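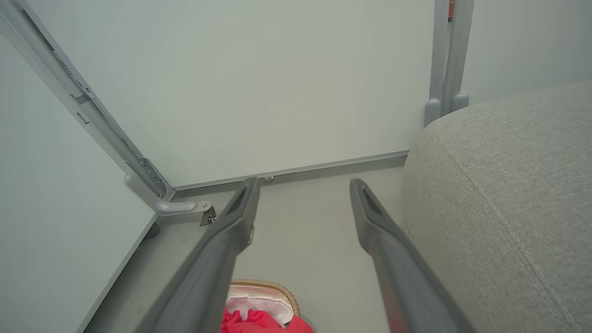

Das Wasser von Sitine

Meine Tante hatte 540 Euro für Wasser ausgegeben. Sie sagte es am Telefon zwischen zwei anderen Sätzen, einem über den Zahnarzt und einem über die Müllabfuhr, und ich ließ sie erst ausreden, bevor ich fragte, was für Wasser.

»Das aus Sitine«, sagte sie. »Das kennst du.«

Ich kannte Sitine. Als Kind war ich einmal dort gewesen, ein Dorf mit einer Bushaltestelle und einem Hund, der an einem Autoreifen festgebunden war. Eine Quelle hatte mir damals niemand gezeigt.

»Es wird am frühen Morgen abgefüllt«, sagte Tante Slavica. »Vor Sonnenaufgang.«

»Warum?«

»Weil es danach nicht mehr dasselbe ist.«

»Und wer sagt das?«

»Herr Pavlović.«

Ich fuhr am nächsten Tag hin. Sie wohnte im dritten Stock über einer Änderungsschneiderei, auf dem Klingelschild stand immer noch S. Vlachou in der Schrift meines Onkels, der zu dem Zeitpunkt schon seit Februar tot war. Auf dem Küchentisch hatte sie die Flaschen aufgereiht wie für eine Prüfung. Das Etikett zeigte einen Berg, den es bei Sitine nicht gibt. Darunter stand Tunar, in goldenen Buchstaben, und auf der Rückseite sehr klein der Satz: Trinkwasser, kühl lagern.

»Tunar ist der Name der Quelle«, sagte sie.

»Tunar ist der Name der Firma.«

»Die Firma heißt nach der Quelle.«

Ich trank ein Glas. Es schmeckte nach Flasche. Sie sah mir dabei auf den Mund, und als ich absetzte, fragte sie, ob ich etwas merke. Ich sagte, ich hätte weniger Durst als vorher. Sie nickte ernst, als sei das ein Befund.

Die Knie, erzählte sie, seien schon besser. Der Schlaf auch. Sie sei früher jede Nacht um drei aufgewacht und habe gehört, wie im Flur jemand die Schuhe auszieht, und das sei jetzt vorbei. Ich fragte, seit wann. Seit neun Tagen. Ich fragte, seit wann sie das Wasser trinke, und sie dachte nach und stellte eine der Flaschen ein Stück weiter nach links.

»Geliefert wurde es gestern«, sagte sie dann. »Aber bestellt hatte ich es da schon.«
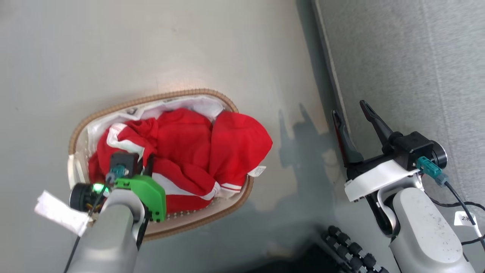 Herr Pavlović

Er war jünger, als ich ihn haben wollte. Ich hatte mir einen Mann mit Siegelring vorgestellt, jemanden, den man auf den ersten Blick durchschaut, und dann saß da einer im Anorak in einem Büro hinter dem Busbahnhof von Cikasen und aß einen Apfel. An der Wand hing ein Analysebericht unter Glas. Ich stellte mich davor und las. Calcium, Magnesium, Natrium, alles in Mengen, wie sie auch aus dem Hahn kommen, dazu ein Stempel, von dem nur die obere Hälfte auf das Papier geraten war. Ausgestellt am 25. März 2024.

»Der Bericht ist echt«, sagte er hinter mir.

»Das glaube ich sogar. Es steht ja nichts drin.«

Er lachte kurz und wischte sich die Finger am Hosenbein ab. Ich hatte mir unterwegs Fragen zurechtgelegt, und ich stellte sie in der Reihenfolge, in der sie auf meinem Zettel standen. Wo genau die Quelle liege. Wem das Grundstück gehöre. Wie viele Flaschen man vor Sonnenaufgang füllen könne, wenn man, wie er, einen einzigen Lieferwagen habe. Auf die erste Frage nannte er mir einen Feldweg, auf die zweite seinen Großvater. Bei der dritten sagte er, im Winter gehe die Sonne spät auf.

»Und im Sommer?«

»Im Sommer verkaufe ich weniger.«

Ich legte ihm die Rechnung hin. Er erkannte den Namen sofort, das störte mich. Frau Vlachou, sagte er, sei die, die immer eine Stunde rede. Er habe ihr zweimal geraten, eine kleinere Menge zu nehmen.

»Davon hat sie mir nichts erzählt.«

»Haben Sie sie gefragt?«

Ich hatte nicht gefragt. Ich sagte trotzdem, dass es ein billiger Trick sei, einer alten Frau abzuraten, damit sie erst recht kauft. Er betrachtete den Apfelrest, suchte den Papierkorb und fand ihn unter dem Tisch. Das Geld könne ich wiederhaben, wenn die Flaschen zurückkämen. Die vollen. Er schrieb es mir auf, mit Datum und Unterschrift, und auch diese Unterschrift hielt ich gegen das Fenster, ohne zu wissen, wonach ich suchte.

Die vollen

Tante Slavica las den Zettel zweimal und legte ihn in die Schublade mit den Gummiringen.

»Er war höflich?«, fragte sie.

»Er hat einen Apfel gegessen.«

»Das macht er immer. Man hört es am Telefon.«

Ich sagte, ich würde die Flaschen am Abend ins Auto tragen. Sie hatte nichts dagegen. Sie kochte Kaffee, und ich sah, dass sie den Kessel am Wasserhahn füllte. Das gute Wasser sei für Kaffee zu schade, erklärte sie. Ich rechnete im Kopf nach, was eine Tasse sonst gekostet hätte, und behielt es für mich.

Als es dunkel wurde, holte ich die erste Kiste. Die Verschlüsse waren alle geöffnet, jeder einzelne, und dann wieder zugedreht. Es fehlte jeweils ungefähr ein Schluck.

»Ich musste doch wissen, ob es überall dasselbe ist«, sagte sie.

»Und?«

»Die am Fenster war nicht so gut.«

Ich stellte die Kiste zurück. In der Nacht schlief ich auf dem Sofa, weil der letzte Bus weg war und ich das Auto wegen der Batterie nicht mehr anbekam. Um drei wurde ich wach. Im Flur war es still, so still, wie es in einem Flur eben ist, und ich lag da und horchte bis kurz vor vier.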